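Pondelside Toy Library: sorters and packers wanted for the summer toy buckets

Posted 2020-11-09

We're looking for people who like sorting things. Every year before Christmas the toy library makes up buckets of donated soft toys, small games and odds and ends for families across Pondelside, and this year we have more donations than we've ever had. The count at the end of last week was 1,752 items, most of them still in the bags they came in. The target is 326 full buckets. We'd love your help getting there!

What you'd be doing

You'll sit or stand at one of the long tables in the back hall and work through a bag at a time. Soft toys get a squeeze and a look over the seams. Anything with a missing eye goes in the mending tub (if you can sew, tell us, the mending tub is always full). Games are opened and checked against the list on the lid. Little things, the cars and whistles and bouncy balls, go in the trays by size, and whoever is packing picks from the trays.

Packing is the fun bit. One big soft thing goes in first, then the small pieces around it, then a book or a boxed game if it fits. No two buckets come out the same and we like it that way. Please don't pack anything with a button battery, and keep the lolly bags aside for Colo, who checks the ingredients and the dates.

When

Shifts are 4 hours, mornings or afternoons, weekdays only. Come for one or come for the lot. Tea, coffee and a decent biscuit are supplied, bring your own lunch if you're doing a double. There's a ramp at the side door and plenty of chairs, so seated work is no trouble.

Who we're after

Anyone 16 and over. You don't need experience. A bit of patience helps, and so does being happy to chat, because the hall gets noisy by mid-morning. Drivers with a wagon or a ute are especially welcome for the delivery run, and we cover petrol.

Pay

Sorting and packing are unpaid. We do have one paid spot for a table lead, casual rate, through to the last delivery. The lead sets out the trays, keeps the tally and shows new people the ropes. Put "table lead" in your message if that's you.
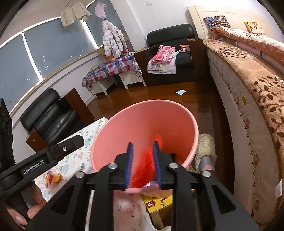 Fotis Liapis says to wear an apron with a pocket, and that after his first shift last year he went home with three marbles and a plastic frog in his shoe.

To put your name down, ring the toy library during opening hours or leave a note at the front desk with your phone number and the days you can manage. We'll get back to you within the week.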